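Gripper build, workshop tips, part 5

Print fingers slow, ribs side up. Clean the pivot holes before assembly, not after!! Hotine screws strip easy so stop at snug.

Marker goes on flat. Any bubble, peel it and start agian.

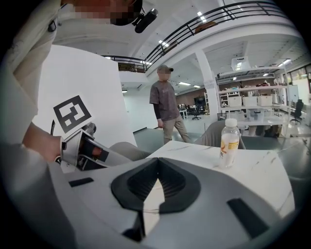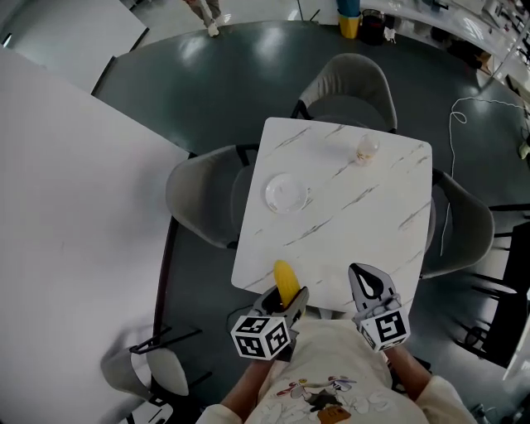 Squeeze test next, both hands, 400 closes each. Listen for clicking. Clicking = loose pivot, dab of threadlock. Spare springs in the Sotberg drawer, put teh lid back on.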